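Dromar Fault Log: upholstery and equipment repairs, Berkville fitness centre

README

Contents

Dromar is a small tabular dataset of repair requests for the free-weight and stretching areas at the Berkville fitness centre. It holds 1226 records in 2 files. Each record is a single request, entered at the front desk or from the floor, and carried through to repair, replacement or closure without action. The log was kept for parts ordering. It was cleaned up later so that it could be used for teaching basic survival analysis and for comparing repair intervals between centres.

Files

requests.csv has one row per request. The key is request_id.
items.csv has one row per piece of equipment. The key is item_id, which also appears in requests.csv.

Both files are UTF-8, comma separated, with a header row. Empty fields are empty strings. Dates are stored as a day count from the first entry in the log, so that seasonal patterns can be studied without tying a row to a particular shift.

Fields in requests.csv

request_id: integer, unique, assigned in order of entry.
item_id: string, matches items.csv.
opened_day: integer.
closed_day: integer, or empty if the request was still open when the log was exported.
fault_class: one of upholstery, fastener, cable, frame, adjustment, other.
action: one of repaired, part_replaced, item_replaced, none.
note: free text, edited to remove names and phone numbers.

Fields in items.csv

item_id: string.
item_type: bench, rack, cable station, mat, loose weight, other.
covering: vinyl, rubber, fabric, none, unknown.
in_service_day: integer, negative for equipment older than the log.
retired_day: integer or empty.

Upholstery faults

The upholstery class covers splits, lifted seams, compressed foam and surface cracking. Adjustable benches are entered as a single item even where the pads can be ordered separately. Where a note says which pad was affected, the wording has been left as the staff wrote it, so expect "back", "backrest", "long pad" and "top pad" for the same part. No attempt was made to merge these terms.

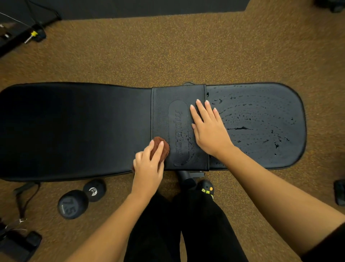 Necati Tekin wrote that closed_day ought to mean the day the item went back on the floor, and that in his reading of the file a good share of the upholstery rows were closed on the day the replacement pad was ordered. He asked for a flag, or failing that a warning. The point is accepted. A flag can't be built from what was recorded, as order dates were never kept apart from closing dates. Treat closed_day for rows with action part_replaced as a lower bound. Rows with action repaired are more dependable, and the Tekin correction script, supplied separately, drops the part_replaced rows before fitting anything.

Cleaning of the data

Duplicate requests were merged when the same item and fault_class were entered again before the first request was closed. The earlier opened_day was kept and the notes were joined with a semicolon. Requests for lockers, showers and lighting were removed.

Spelling in the notes was left alone – including "bolster" for "bolt", which appears often enough to matter in a text search.

The fault_class values were assigned by 2 readers working separately from the notes. Where they disagreed, the row was coded other. This inflates the other class and makes the remaining classes cleaner than they would be in a live system. 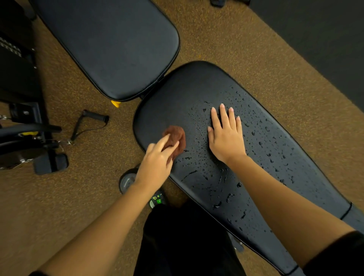

Rows coded other should therefore be kept in any total count and left out of any comparison between classes. The same applies to covering set to unknown, which mostly marks equipment retired before the item list was drawn up.

Known gaps

There are few entries for December. The centre ran reduced hours and requests were held on paper until the desk reopened, then entered in a batch with a shared opened_day.

Usage hours aren't recorded. A bench in steady use and one that stood in a corner have the same exposure in this file, so fault rates per item say little about the quality of a product.

Manufacturer names were removed from both files.

Related data

The Aretti log uses the same fault classes and can be stacked with this one after renaming asset to item_id. Its day counts start from a different origin and shouldn't be compared directly.

Licence

Free to use and adapt for teaching and research, with the dataset named in any published work. Corrections should quote the request_id and the field concerned.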